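Posting notes on the red panda transfer from Nurkholm to Nindidcombe. Husbandry and data only.

1/ Quarantine ran 30 days, per the transfer agreement. Three fecal screens, all negative. Weight was logged every morning before the first feed.

2/ The cub was hand-reared from April, so the introduction to an adult female went in stages: scent first, then mesh, then shared space.
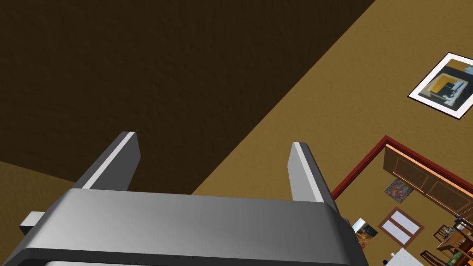 The mesh stage took 20 days. We had planned 5. She kept leaving her bamboo whenever he called, and we wanted her eating normally before moving on.

3/ Keepers scored 811 contact events on the Bhuiyan scale. Most were neutral. Aggressive contacts were limited to the feeding platform, so we added a second one at the far end.
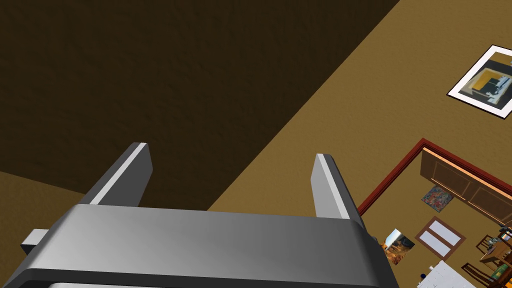 4/ Night temps in the den are logged with Dritier sensors. Setpoint is unchanged. One unit drifts high and will be swapped.

5/ The pair goes on public view 19th August, mornings only. Access to the off-show den stays open all day.
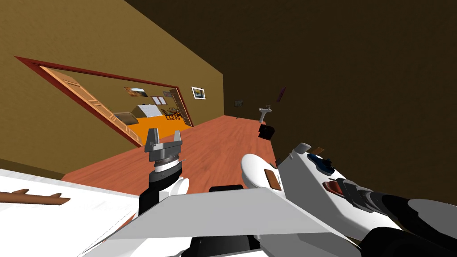 Open doorway with paneled wood door, dark red frame.

6/ Full protocol goes up once the vet team signs off on it.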